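Notes on the residence permit renewal, second round

My permit was due to lapse in May, so I started the renewal in the winter. The first time I applied I paid Antoniadis to do the whole file. This time I did it alone, and I am writing down the order of operations while I still remember it.

The application has two parts that look like one. The online form opens the case and gives you a case number. The paper file, which you mail or hand in, is what gets read. If the two disagree on any field, the case goes into a correction queue and the clock stops. My first attempt had my middle name on the form and only an initial on the employer letter. That cost me three weeks.

Documents I submitted, in the order the checklist wants them: passport copy (every page, including blank ones), current permit front and back, employment contract, employer letter, pay slips, proof of address, proof of health coverage, fee receipt. The whole file came to 68 pages. Number them by hand in the lower right corner. The clerk at the Tredholm office checked the numbering before anything else.

The fee was 464 for the renewal itself. Biometrics are billed separately and the two payments can't be combined in one transfer. Put the case number in the reference field with no spaces.

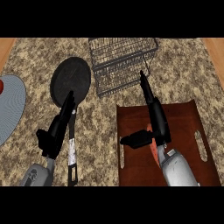 Frying pan and plate on the granite counter.

Proof of address was the hardest item. I rent in Ulus and the lease is in the name of the previous tenant, with me added by amendment. An amendment alone is not accepted. It has to be attached to the original lease, and both have to carry the landlord's signature on the same date or later than the date of the amendment. Miklós Gál, who went through this a year before me, used a utility bill from Druvberg instead and had no trouble. The bill must be less than three months old on the day of filing.

At the office I drew ticket 2337 at 8:10 in the morning and was called shortly before noon. The tickets do not run in sequence across counters, so the display tells you very little. Only counter 7 takes renewals. The others handle first applications and family cases and will send you back to the machine.

You leave with a stamped receipt. It extends your right to work on the same terms until a decision is made, but it does not replace the permit for travel. Airlines may refuse it. I postponed one trip for this reason.

Still open: whether a change of job title during processing has to be reported if the employer and salary stay the same. The form says yes, the help line said no. I reported it in writing and kept a copy.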